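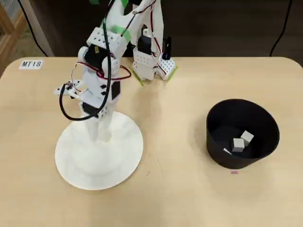
Minutes, Bendilbridge Workshop Users, 14th July

Home | Minutes | Bookings | Contact

Present: 11 members. Minutes of the June meeting were approved after a long argument over one comma.

1. Tables. Wemik has offered us 13 more of the light wooden tables with rounded corners. The supplier calls them "suitable for all bench work." Several members doubted this. A tabletop that looks nice is no proof it can take a vise, and the quote doesn't mention load at all. Agreed to ask for a figure in writing before spending anything.

2. Loose cables. The chair proposed a rule that cables be clipped to the table. It was pointed out that we passed the same rule two years ago and the clips are still in the drawer. Passed again, 6 to 5.

3. Floor plan. Motaung's plan claims 26 people can work in the main room. Members asked where they would put their elbows. Sent back.

4. Dues. A raise to 100 a year was put off. No one could say what the extra would pay for.

Next meeting to be set once item 1 has an answer.

Shares: 2 | Comments: 3

Round corners are fine. It's the price I don't like.

Are the clips the gray ones? Those never held.

Please post the Motaung plan.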